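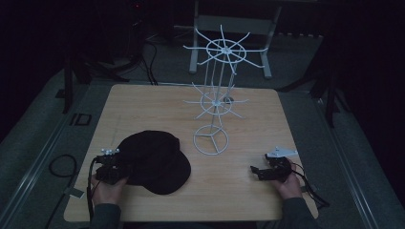
Nomach Building Tenants Association
Minutes of the regular meeting, Apr 5, 2018

Present: Signe Skov (chair), Pascal Lenz, Suqin Liao, Tianyou Tang
Absent: Zixuan Jia (sent notes on item 4)
Minutes taken by Suqin Liao

Meeting opened at 6:05 p.m.

1. Minutes of the last meeting
Approved with one change. Under "Parking," the words "east lot" should read "west lot."

2. Bike room
Pascal reported on the bike room on the lower level. There are hooks for 20 bikes. He tagged every bike in March and asked owners to claim them. 21 tags are still on, several on bikes leaning against the water heater enclosure, where nothing is supposed to be stored. Two of the tagged bikes have no wheels.

Signe asked how long we have to hold an unclaimed bike. Pascal read from the house rules: 30 days after written notice. The tags do not count as written notice, so a letter has to go under every door first. Tianyou said the last letter about the laundry hours was missed by most of the third floor and suggested posting a copy in the elevator too. Agreed.

Suqin asked that children's bikes be left alone until the end of summer. Pascal had no objection. Signe wanted the same rule for everybody. Voted: same rule for everybody, three in favor, one against (Liao).

Action: Pascal to write the letter. Suqin to copy and deliver.

3. Front door lock
The lock sticks again. Jestus came out twice over the winter and adjusted the strike plate both times. Their quote for a new lock and closer is $900, parts and labor. Nirnico quoted $589 for the lock only and would keep the present closer. Tianyou thinks the closer is the real trouble – the door slams in cold weather and has pulled the frame out of line. Pascal would like somebody to look at the frame before any money is spent.

Signe pointed out that the repair fund can cover either quote. Discussion of whether the owner should be paying instead. The lease says "common entrances" under owner's duties but the 2011 side letter gives small hardware to the association. Nobody had the side letter at the meeting.

Action: Signe to find the side letter and send it around. Decision on the quotes held over to the May meeting. Until then please pull the door shut by hand.

4. Courtyard
Zixuan's notes were read. The two planters by the steps came through the winter but the soil is low. The hose bib was shut off in December and has not been turned back on. She would like to plant beans on the south wall again and needs string and stakes.

Pascal will turn on the water once the nights stay above freezing. String and stakes approved. Keep receipts.

Complaint from 2B about smoke from the grill. The grill is to be used at the far end of the courtyard only, as before. Signe will talk to 2C.

5. Lu
Lu is taking over trash pickup from the current hauler. Blue bins go out the night before, same as now. Cardboard must be flat. The change was not opposed. Tianyou asked if they take paint cans. They do not.

6. Other business
Suqin has one brown glove and a set of keys found in the lobby. Ask at 1A.

Hallway light on the fourth floor is out – Tianyou has a bulb.

Next meeting: first Thursday in May, 6 p.m.

Meeting closed at 7:20 p.m.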